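Drincombe Home Help
Home > Small rooms > Desks and paperwork

How do I keep a small desk usable when it's also where I eat lunch?

Posted by Fladero on 10/1/18
Tags: desk organisers, small spaces, wipe-clean covering, crumbs

I have one table. It is a desk from breakfast onwards, a dining table for the length of a sandwich, and then a desk again, and it's not doing either job with much grace.

The set-up, so that people don't have to ask. The table is in the corner of the back bedroom. I papered the corner myself in May with the sort of wallpaper that pretends to be bricks, in blue, and I'm fond of it, so please don't tell me to repaint. The top has a pale flowery covering stuck down on it, which came with the table from the previous tenant and which I have decided to call charming. On it live: a desk organiser (the moulded plastic type with little compartments at the front and a tall bit for files at the back), a calculator, a stapler that staples when it feels like it, and whatever bowl I last ate out of.

My problems are as follows.

The little compartments. I bought the organiser so that paper clips would have somewhere to go. They went. So did a button, a foreign coin, the cap of a pen I no longer own, and a great deal of fluff. I emptied the lot out last week in a temper and now I don't dare put anything back.

The tall bit. It is meant for files. Mine has turned into the place where anything long and thin goes to be forgotten. When I last looked there was a cardboard thing in there so battered at the bottom that I couldn't say whether it was a folder or a box that had given up.

The crumbs. I wipe the table. I do. Ten minutes later there are crumbs on it again and I have not been near a biscuit.

The calculator. I do my expenses on it and it has no fixed place. It wanders about the table like a cat and is usually under something.

I don't want to buy a lot of matching pots. I have been down that road and ended up with 21 matching pots. What I'd like is a way of arranging what I've got so that clearing the table for lunch takes less time than eating it.

Thanks in advance. Be gentle about the wallpaper.

Grotinero
Posts: 1362

I run a very small bookkeeping business from a table that is also a table, so you have my sympathy. I have tried all the wrong answers and can save you a few of them.

Start with the organiser and keep it empty for a week. I mean it. You've already tipped it out, which is the hard part. Work at the desk as normal and each time you reach for something, notice what it was. At the end of the week, only the things you reached for are allowed in the compartments. In my case this came to a pen, another pen, clips and a rubber. The 13 souvenir pencils did not make the cut and are now in a drawer, where they seem happy.

One sort of thing per compartment. The trouble with a spare compartment is that it becomes the compartment for sundries, and sundries breed. If you have one over, leave it bare. It will feel like a waste of plastic for a day or two and then you'll stop seeing it.

Before you put anything back, take the whole thing to the sink. Plastic of that sort builds up a layer of pencil dust and hairs in the corners which a duster only pushes about. Warm water, washing-up liquid, an old toothbrush for the corners, and stand it upside down on a tea towel. If yours has slanted dividers, do the narrow end of the slanty one twice. Everything small slides down into it and stays there.

For the tall section, the rule that worked for me is that it holds things standing up that would otherwise be lying down and in the way, and it gets looked at once a month. Three things in there is comfortable. More than that and you're pulling out the one at the front and bringing its friends with it. Anything with a split or frayed bottom gets its contents moved to something sound, as sooner or later you will lift it by the top and the bottom will stay where it is.

Heavy things go in the upright part nearest the wall, or the side nearest it, and never all on one side. These organisers are light and a long tube leaning the wrong way will have the thing over.

On the calculator: give it the back left of the table if you're right-handed. You can key with one hand and write with the other, and it's out of the way of your plate. I swap mine over when I'm feeling ambitious.

As for lunch, I keep a tray. The food arrives on the tray, is eaten off the tray and leaves on the tray. It looks like hospital and it has cut my wiping by more than any cloth I ever bought.

Danladi

Just get a bigger desk.

Fladero

Thank you Danladi, I'll just get a bigger bedroom to put it in.

Grotinero, that's very useful. Organiser is drying as I type. I counted nothing and regretted everything. What came out of the slanty compartment I shall take to my grave. Does the tray have to be ugly?

Grotinero

It helps. If it's pretty you'll leave it out.

Danladi
(edited)

All right, a proper go at it, as I've been told off.

I don't work at mine, I only do bills, but I do have the same kind of covering on the top, pale with flowers, and I've had it long enough to know its ways. Crumbs show up on it worse than on anything else I've lived with. On my old brown table I dare say there were just as many and I was simply not informed. So some of your problem may be that you can now see it.

Wiping with a wet cloth is the wrong first step. It gathers up half of them and glues down the rest, and when it dries they let go again, and there are your mystery crumbs. Brush first, dry. A clean pastry brush is good, or the soft little brush from a dustpan set. Go from the back towards you and off the front edge into your hand. Then the cloth, wrung out hard.

Look at the back edge too, where the table meets the wall. If there's any kind of strip or gap, that's the crumb store. Every time you shove the table you get a fresh delivery. I used a dry paintbrush down mine and I'm not going to describe it either.

Don't use the scratchy side of the sponge on the printed stuff. I took the pink out of a rose that way and it has looked poorly ever since.

The bowl: it needs to go back to the kitchen when you do. I know that isn't a method. I've got nothing else.

One more on the calculator. Crumbs get between the keys. Turn it upside down, tap it on your palm, and go over it with the same dry brush. Don't spray anything on it. I did that to one and the 8 has been a matter of opinion ever since. Mine cost next to nothing and it's a silly thing to be sentimental about, but I know where all the buttons are.

I paid 37 pence for the pastry brush, in a closing-down sale, and it's the best thing on the desk.

Grotinero

I'll give you the pastry brush. I had been using a make-up brush, which is the same idea at ten times the price.

Would argue with going front to back or back to front, though. I go from both sides into the middle and then lift the pile off with a bit of folded card. Off the front edge means into the carpet, in my experience, and then it's the hoover as well.

Danladi

You have carpet under a table you eat at?

Grotinero

I rent.

Fladero

Well, I've tried most of this now and can report.

The organiser is back in its corner with far less in it than before. I've left one compartment bare, as instructed, and have so far resisted it, though I did catch myself holding a drawing pin over it the other evening. The file part has been thinned out. I kept the battered cardboard thing for now – it's holding together and so am I.

The tray is grey and hideous and works. I can clear for lunch in the time the kettle takes. The brush works as well, although I've found that I now brush the table instead of doing my expenses, so that may need its own thread.

The calculator is still at large. I gave it the back left and it was there for two days.

Marking this as solved, more or less. 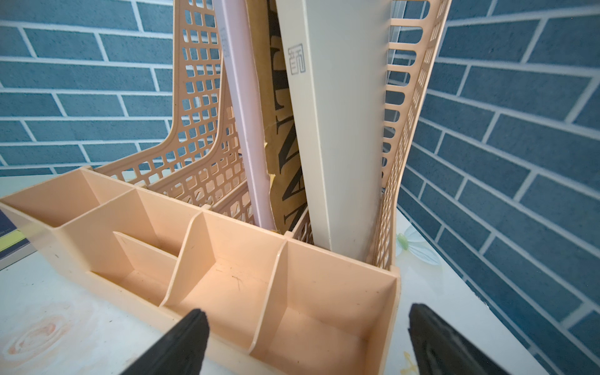
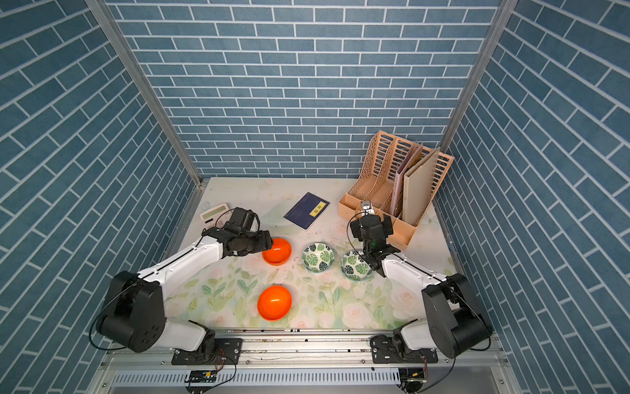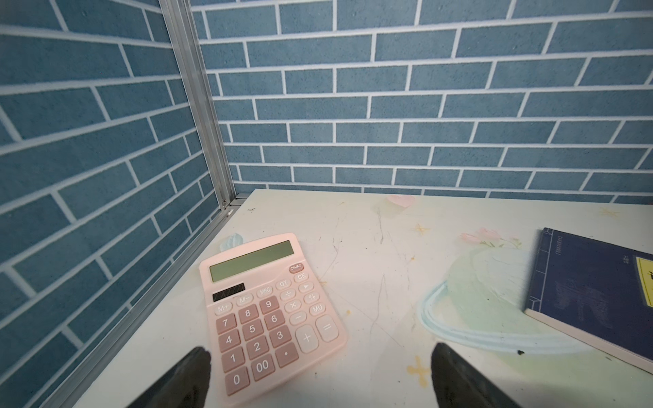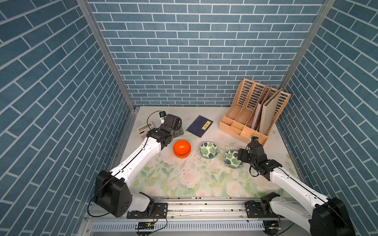 How often should a desk organiser be emptied and washed?

Once a month is enough for most desks, with a quick shake over the bin in between if you eat at the same table. Let it dry fully before paper or card goes back in.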